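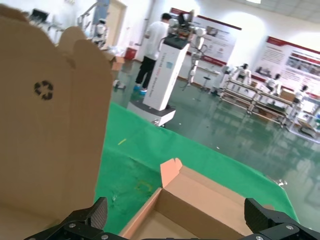

Home > Help > Work and Jobs > New machines

Reading time: 3 minutes

Our box-folding station is going to a two-armed robot. What happens to the folders?

Posted by Ilgın Güler, 21 February 2026

I work in packing for Florkard, at the Condthorpe site. For 7 years my job is to fold the small cardboard boxes with the tuck-in lids, and I train the new people on it. In June the management will put a robot with two arms on the folding table. They told us that all folders stay, but our role will be called "cell attendant" and nobody has explained to us what this means in one normal day.

My questions are these. Is the attendant really a job, or only standing beside the machine until it stops? Does the pay grade usually change? And how can I teach what I know in my thumbs? When a side flap is a little too stiff, I feel it before I see it, and I bend the crease once more before I push the tab in. I do not know how to write this in an instruction sheet.

I should say that I am not against it. My wrists are tired and I would be glad to fold less. I only want to know what to ask before I sign the new job description.

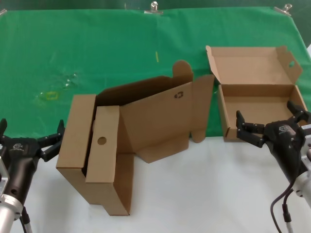
I also worry about the speed. A good folder with us makes up to 460 boxes in a shift, and I do not want that the people are compared with the machine on the same board in the canteen.

Kaczorowski

We had the same change two years ago, on a different product but also with folding. I was a folder and now I am an attendant, so I can tell you how it was for us.

The first months are not a rest. I had more to do than before, only of another kind. I brought the flat blanks, I took away the bad ones, I put the box back in its place when it had moved, and I wrote down each stop with the reason. It is less heavy for the wrists but more heavy for the head. At the end of the shift I was tired in a new way.

About your thumbs: do not try to write it all. Ask that the engineers stand next to you for one full shift, and say aloud what you do while you do it. With us they learned in this way that we always open the inner flap first, which was in no instruction at all. Keep also the blanks that gave you trouble and show them. One bad blank in the hand explains more than a page.

Ask to mark the place of the box on the table. We have a simple outline of tape and it saved many arguments between the shifts. 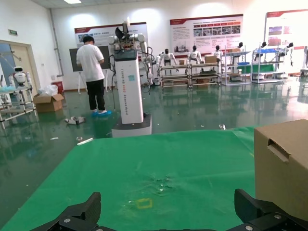 Yellow outline on the green work surface, with a box at the right.

For the pay, ours stayed the same for the first year and then went up one grade, but only for those who had done the training days. Ask for the training in writing, with the number of hours, and ask if they are in paid time. I did not ask and I lost two free mornings.

One more thing - decide early who is allowed to press stop. In the beginning we had to call the supervisor, and a box was already crushed before he came.

Tiranside

They always say everybody stays. Wait and see. At my place it was true for the old ones and they just did not hire new ones after.

Ilgın Güler

Thank you both. Kaczorowski, the question of who can press stop was not on my list and I have added it. I will also ask about the hours. Tiranside, do you know if they told you this about the hiring before the change, or did you only notice it later?

Tiranside

Later. It was 100 of us when I started. Ask them about temporary contracts too, these were the first to finish.

Kaczorowski

I forgot to answer about the board in the canteen. Ours had the count of the machine and the hand tables together for 3 weeks, and people were angry. We went to the shift leader as a group and after this the machine had its own sheet, kept at the cell. If you have a representative, bring it to him before the start and not after, it is easier.

Back to top | More in New machines | Ask the community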